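Opinion | Home & Machines
By Dwayne Kincaid
January

Everybody wants to know when the thing will do the dishes. My brother-in-law asks every holiday. I say not yet and he looks at me like I'm hiding one in the garage.

Folding, no. Not at any speed you'd pay for. Vacuuming, fine, solved years ago if you own no socks. Picking up after people is the hard one, and it's the one I'd hand over tomorrow. A cup. A bottle. The junk on the windowsill. Every cup a different shape and every one left someplace stupid. 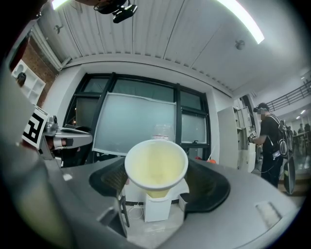

A yellow cup between two gripper pads, with a water bottle behind it.

A cup is about as easy as chores get – wide mouth, thick rim, nothing in it. Now put coffee in it. Now put it behind the bottle, next to a loose cable, and ask for it without a spill. I've watched the Drumier demo reel maybe too many times and the cups are allways empty. Same with Dranoleo. Nice arms. Empty cups.

Do I think it'll come? Sure. Shop floors first, where the bin is in the same spot every shift. Then kitchens, slowly, and the price will be silly for a while. I'd want to see 1000 cups moved in 13 different kitchens before I'd sign anything. Five in a showroom doesnt count.

Until then I've got two hands and a sink. Brother-in-law dries.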